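When a Robot Forgets to Stop
A safety explainer for readers ages 8 to 12
Published by the Wetar Learning Office

Robots can lift, carry, sort, and pour. They can repeat the same job many times without getting bored. They can also make mistakes. This page explains one mistake that took place at the Wetar workshop, how the staff found the cause, and what was changed afterward. No person was hurt.

Words to know

Gripper: The part at the end of a robot arm that holds things. Many grippers have two fingers that open and close.

Fault: Something in a machine that is not working as it should.

Sensor: A part that measures something, such as light, distance, or force. Force means how hard something pushes or pulls.

Log: A record that a computer keeps of what a machine did, in order.

Emergency stop: A large button that cuts off the robot's movement as soon as a person presses it.

What the robot was supposed to do

The Wetar workshop teaches robot arms to help with a drink. The arms work at a table with a coffee machine, a tray, and a small glass cup. The job sounds simple. One arm must pick up the cup, move it to the right place, and set it down again. People learn to do this when they are very young, and most of us no longer think about the steps.

A robot must be given every step. It needs to know where the cup is, how wide to open its fingers, how hard to squeeze, and when to let go. If one of these steps is missing or wrong, the robot does not stop to wonder about it. It carries on to the next step in its program.

What went wrong

On a Tuesday, shortly after the lunch break, the arm was practicing the cup job. Tsz-kin Tsao was the operator on duty. An operator is the person who watches the robot and is responsible for stopping it.

The arm reached the cup and closed its fingers. It should have stopped squeezing once it had a gentle hold. The fingers kept pressing, and the glass cracked. Mr. Tsao pressed the emergency stop, and both arms stood still. He then told everyone in the room to stay back from the table until the power was off.

The pieces of glass were cleared away with a brush and thick gloves. The staff did not use their bare hands, and they did not restart the robot that day.

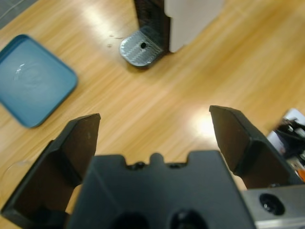 Why didn't the robot feel that the glass was breaking?

A robot knows only what its sensors report. The force sensor in this gripper was sending its messages late, so the computer was still being told "not touching yet" after the fingers had already closed on the glass.

How the cause was found

So-ying Lui leads the safety group at Wetar. The first rule of her group is that a broken machine is never tested by guessing. The group began with the log.

Each line in the log has its own number. At line 3,202, the computer told the fingers to close. The message that said "I am touching something" did not appear until line 3,241. Those two lines should have been almost next to each other. The gap between them showed that the message had been delayed on its way to the computer.

Hui-mei Man, an engineer, then followed the path that the message takes. She found a plug that had worked slightly loose inside its socket. Each time the arm turned, the plug moved a little. Some messages got through at once. Others had to be sent again, and again, before they arrived.

You may have had the same trouble on a video call. A friend's voice freezes, and then several words come out all together. With a friend, you can ask to hear it again. A robot that is squeezing a glass needs the news right away.

There was also a second problem, and this one was in the program. The program did not have a rule for late messages. It treated "I have not heard anything" as if it meant "everything is fine." These are very different things -- a quiet smoke alarm may mean there is no smoke, or it may mean the battery is dead.

What was changed

The plug was replaced with one that locks into place. A small clip now holds the cable so that it cannot pull on the plug when the arm turns.

The program was changed as well. If the sensor is silent for too long, the arm must stop and wait for a person. It may not finish the step first.

The way people work around the table was also reviewed. Before each practice, the operator now checks the cables, tries the emergency stop, and watches the gripper open and close with nothing between its fingers. Only then is a cup put out.
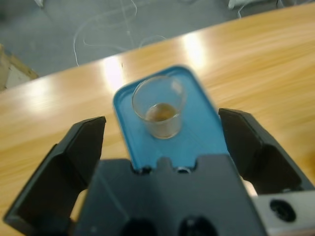 A glass cup on the blue tray, with a little brown liquid inside.

Testing the repair

A repair is not finished when the last screw is tightened. It must be tested, and the test must give the machine a fair chance to fail.

Ms. Man started with soft foam blocks, which do not break into sharp pieces. The arm picked up and put down a block 30 times. During 2 of those tries, she blocked the sensor's messages on purpose. The arm stopped both times and waited, as the new rule required.

Kuo-hua Su, who wrote the new rule, asked for one more test. He wanted to know what would happen if the messages were late while the arm was already holding something. This was a good question. Opening the fingers at that moment could drop a full cup. Squeezing harder could crack it. The group decided that the arm should keep the same gentle hold, stay where it was, and sound a beep that can last up to 30 seconds, or until the operator answers it.

The glass cups came back to the table after that.
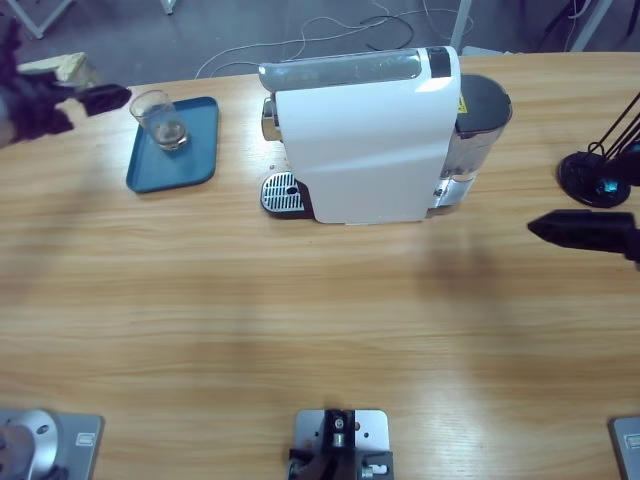

The group wrote down the results of each test in a notebook that any member of the staff may read. Some of the notes are very short. One page says only, "Block slipped. Fingers dusty. Wiped and repeated." Notes like this are useful, even when they seem too small to matter. The next person who sees a block slip will know what to check first.

The notebook also records what the staff themselves could have done better. Two people had noticed a late message the week before and thought it was not important. Neither of them was punished for saying so. Ms. Lui asks that every odd thing be reported, and people are more willing to report when they know they will be listened to.

Staying safe near a robot arm

Some schools, museums, and science fairs have robot arms that visitors can watch. Please follow these rules.

Stay behind the line or barrier, even when the arm is not moving. An arm that is waiting can start again without warning.

Find out which adult is in charge of the emergency stop.

Never reach in to pick up something the robot has dropped. Tell the operator.

Tie back long hair and keep scarves and loose sleeves away from moving parts.

If you see broken glass or a spill, step back and tell an adult. Liquid on a floor is slippery, and it can be dangerous near electric cables.

Something to try at home

You will need a partner, a paper cup, and a clear space on a table. Close your eyes and hold out one hand. Your partner will guide you to the cup by speaking, using only the words "left," "right," "forward," "close," and "stop." Try it once. Then ask your partner to count silently to three before saying each word.

Look at the shape of the cup after each try. Was the second try harder? What rule could you make for your hand to follow when your partner is slow to speak?

Teachers may ask the Wetar Learning Office for a printed copy of this page. The next explainer in the series, by Yao-tsung Fung, is about how robots measure distance.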